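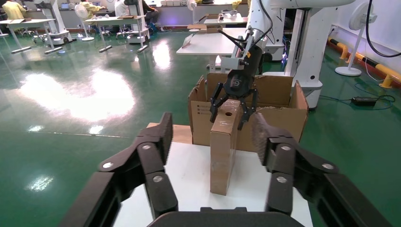
## Slide 4: narrow box, big carton

- Prolus says 500 tall boxes a shift go into open cartons. I don't buy it. Ask who did the taping.
- Point out the tape on the narrow one — then ask the room if it would survive a trip to Kirnden.
- Pause. Let Prasanna Cassim disagree.

## Slide 5: tape and wrap

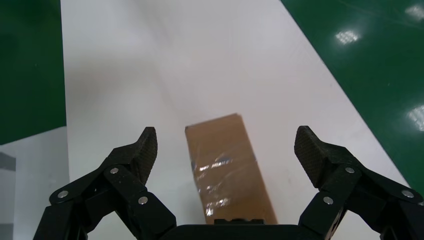

*Narrow box lying flat, clear tape and wrinkled wrap on top.*

- More wrap isn't more strength. Curham still charges us for it.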